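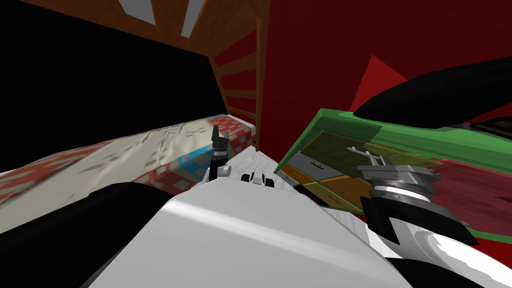

One early tester wrote to us that the bedroom in the Pisora room pack was where driving both arms finally clicked, and asked why the guide doesn't send everyone there first. Good question! From this release, it does.

Rooms > Pisora pack > Bedroom > First session

Search this guide Go

4. Your first session in the bedroom

The bedroom is a lovely place to learn Valari. You get a bed, a dresser and enough going on in between to make you think about where your arms are. It all runs in simulation, so be bold – you can bump into the furniture as often as you like.

Before you start, check that Valari is installed (section 2) and that your hand controllers are charged.

4.1 Loading the room

1. Open Valari and choose Rooms, then Pisora, then Bedroom.
2. Set the frame rate to 60. Lower settings work, but the grippers feel much less lively.
3. If the simulator runs on a second computer, type its address and leave the port at 2709.
4. Press Load. The first load is the slow one, so go and put the kettle on.

Note: If the room opens but the arms don't follow your controllers, port 2709 is usually blocked by a firewall. Allow it on both computers and press Load again.

4.2 Checking the arms

1. Hold both controllers in front of your chest and press Link.
2. Move the left one slowly up and down, then do the same with the right. Each arm should follow its own controller.
3. Squeeze and release each trigger to close and open the fingers.
4. Look at the delay reading in the corner of the menu. Anything under 200 ms is comfortable.

Caution: You are only moving a simulated robot, but your own elbows are real. Clear the desk before you press Link.

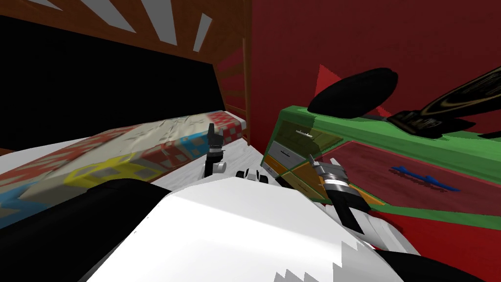 Render: Valari / Plallow. Room model: Wilczyńska.

4.3 Reaching for the dresser

The long blue handle on the maroon front is our favourite first target, with plenty of length to aim for.

1. Bring the right gripper in front of the dresser with its fingers open.
2. Turn your wrist until the fingers can pass either side of the handle.
3. Move in gently and squeeze the trigger. Stop squeezing as soon as you feel the buzz.
4. Pull straight back towards you. If the grip slips, open up, back off a little and try again.
5. Once that feels easy, try the little silver bar handle on the olive-green drawer. It takes a steadier hand, and it is very satisfying to get right.

Note: Keep the left arm well clear of the bed while you work with the right. Tucked in close, it can catch on the quilt when you turn.

4.4 Saving or starting again

Press Save to keep the session, or Reset to put the room back as it was. Reset does not delete sessions you have already saved.

Next: 5. Using both grippers together

© Plallow | Contact | Back to top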